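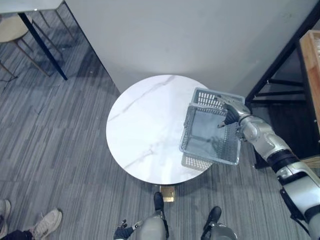 La mano derecha, con la cesta gris sobre la mesa redonda.

Publicado en febrero, por la redacción de Andside

Presupuesto del segundo brazo

Skadatis nos pide 1.057 euros por el juego de dedos de repuesto, portes aparte. Flilano lo deja más barato, pero con 7 semanas de plazo. De momento reservo la partida completa – el desgaste en los bordes rígidos es el gasto que peor calculé el año pasado.

Faltan por cerrar las cestas (16 unidades, perforadas) y unos 50 metros de cable. La batería pasa al trimestre siguiente.

Entradas recientes
Garantías: qué cubre Trương
Amortizar una mano
Cestas y tolerancias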